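Workshop tips: trying out robot hands on a peg board

We've had two pairs of hands to compare on the bench this June, one from Trorkon and one from Plostau, and I've been enjoying myself far too much. A few things I've picked up, in no particular order.

Start with a board, not with your crockery. A flat white one with shallow outlines and a handful of bright blue pegs and blocks will teach you more in an afternoon than a week of chasing mugs about. Put something black behind it as well. A plain curtain does the job, and the camera has far less to get muddled by.

Mix your shapes! Fat blocks flatter every hand ever made. Short thin pegs are where you find out what the thumb is up to, and a round piece with a knob on top is lovely for trying different ways of closing the fingers.
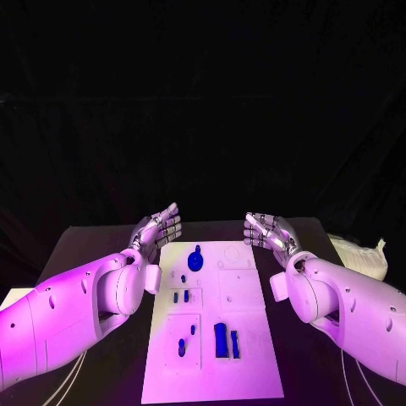
Hájek wrote in to say that I should be running the same shapes with a plain two-finger gripper first, because otherwise I've got no idea whether the extra fingers are earning their keep. Fair point, and I've since done it. The gripper was quicker on the blocks and hopeless on the knob.

Write every go down, including the silly ones. I'm at 221 attempts with the first pair and 107 with the second, so don't take my word as final yet, but the second pair is already kinder to small pegs. The first is better at letting go cleanly (a much underrated skill).

Tape the corners of the board if it creeps. Leave slack in the wrist cables, then bend the wrist as far as it goes and check them again. And keep the lamps where they are once you've begun. I moved one halfway through an evening and had to throw out the lot.

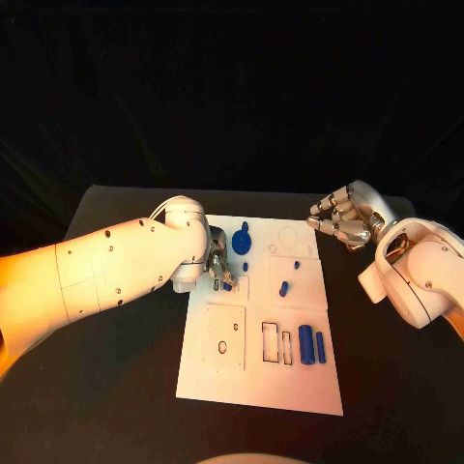 Controllers next. I swapped over to the Pomis box last month and the slow end of the finger travel is so much smoother, you can creep down on a peg and stop just as you touch it. Set the closing force low and nudge it up a step at a time. Park the idle arm well clear of the busy one, but with its fingers half curled so it's ready for its turn.

Spare fingertip pads: buy more than you think. Mine go shiny and then they slip.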